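Progress report to the Vernorine Fund
Suturing practice on tissue, second half of the grant year
Prepared by Boris Brabec, Sarnow Skills Lab

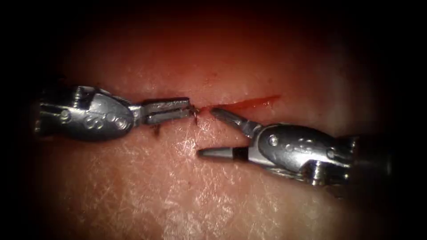
The grant pays for tissue, suture and bench time so that trainees can practice closing short incisions before they do it in the operating room. The period covered ends in December. Most of the planned work is done. One part is behind, and the reasons are given further down.

Work completed

We planned 22 practice sessions and held 16. Each session runs through the same exercise: a short straight incision, closed with interrupted stitches, knots tied with instruments only. At the start of the period we let trainees choose their own spacing. The results were hard to compare, so we now mark the entry and exit points before the session starts. Scoring takes less time this way and the two scorers agree more often.

Suture tails have been the most common fault. Trainees cut them too long or too short, or leave the first throw slack while they look for the free end. We added a separate drill on this, done before the full closure. It covers picking up the tail, passing it from one side to the other, and setting the first throw flat. Trainees who had the drill needed fewer reminders during the closure. We don't yet have enough scores to put a number on it.

Delays

Two things held us up. The tissue order from Prarnaditz came late twice, and one delivery was too dry at the surface to hold a stitch without tearing. They replaced it at no charge. We also lost a Friday block when the cold storage unit failed overnight. The unit has been repaired and now has a temperature alarm that calls the on-duty phone.

The 5 trainees from the Siriwardena group joined later than agreed because their rota changed. They have done the introductory session and the tail drill but not the scored closures.

Spending

Tissue costs were higher than budgeted. Suture costs were lower, mostly because short lengths left from the closures are now kept for the tail drill. We have almost 600 dollars left on the consumables line and ask to carry it into the next period. No change to the total is requested. The repair to the cold storage unit was paid by the lab and is not charged to the grant.

Next period

The remaining sessions are booked in the morning, starting at 8, when the bench is free and the tissue can be used soon after it comes out of storage. We will finish the scored closures for the Siriwardena group first. After that we plan to repeat the exercise with a curved incision, using the same score sheet with one added line for how well the edges meet.

The updated score sheet and the supplier invoices are sent separately. Questions about the storage repair or the carryover request can come to me at the lab.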